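Notes from the Drultura talk, 15 Nov 2024. Typed up fast, sorry.

# Water you can drink, finally

Prasert Pongsiri has been arguing about tap water in Stotbridge for 15 years. Started with his own kitchen. Brown stuff every August, then clear again, then brown.

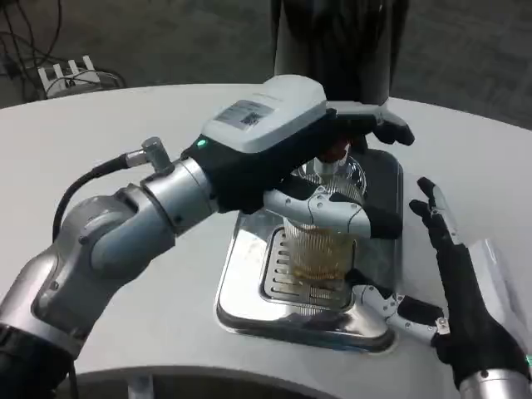
"I rang the council and they said run it for 3 minutes," he says. "So I ran it. Still brown. I rang again, they said run it longer."

He kept a notebook instead. Dates, colour, smell, which tap. Then the neighbours wanted in, and by the second summer he had 189 households writing things down, most of them on the Odukoya side of the creek where the old cast iron mains are.

"People thought it was their own pipes. They were spending real money. One bloke replaced his whole bathroom."

The mains, as everyone now knows, were the problem. Some 400 metres of them have been dug up since autumn and the rest is meant to follow, though Prasert wants to see the trucks first. He's not a man who gets excited over a press release.

I asked about Clenar, who did the testing. Long pause.

"They were good. Slow, but good. They put the numbers on one page so my mum could read it."

Does he drink from the tap now? Yep. Most days. Still smells it first, habit. His wife has gone back to filling the kettle without letting it run and he says he notices evry time.

What's next is the school end of town, where the pressure drops at dinner and the bubblers have been taped off. He's got a fresh notebook for that. Blue cover, same brand, he bought a stack of them when the newsagent was closing down.

"I'd like to be doing something else by now," he says. "Fishing. I'm rubbish at it but I'd like to."

Next meeting is at the Drultura hall, bring your own chair as theres never enough.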